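Re: [clorwood-residents] Paper to cover tables at the hall

On Sunday, January 3, 2021, a list member wrote:

> Does anyone know where to get wide white paper by the roll? We went through three packs of disposable tablecloths last year and the colour came off on the tabletops. Also, is it worth the money?

We switched to rolls at the Grundby Street hall in July and haven't gone back. Ours is plain white, 800 mm wide and 300 metres long, from Balogun in the industrial park. They will deliver to Clorwood, but you have to ask at the counter — the website only shows pickup.

Don't buy the glossy kind. Pencil skids on it and glue peels off with the top layer. The uncoated stuff is cheaper anyway.
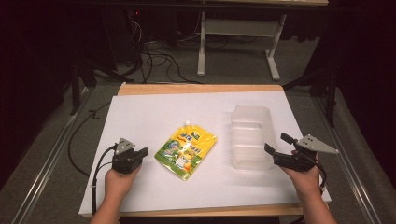 *2 min read*

Cut each sheet a bit longer than the table and let it hang over at the ends. Painter's tape underneath holds it, and it comes off the wood without a mark. Masking tape left a grey line on our older tables that took a lot of rubbing to get out.

For storage, keep the roll upright in its plastic. Ours lay flat in the shed over a wet week and the outer 10 metres went wavy.

Zolance has a stand with a cutting bar. We tried one and the bar wandered off to the left every time, so we're back to scissors.

Used sheets go in the recycling if they're clean. Anything with paint or food on it goes in the garbage.

> Would the hall share a roll if we paid half?

Yes, that's fine with us. Reply off list and we can sort out a pickup time.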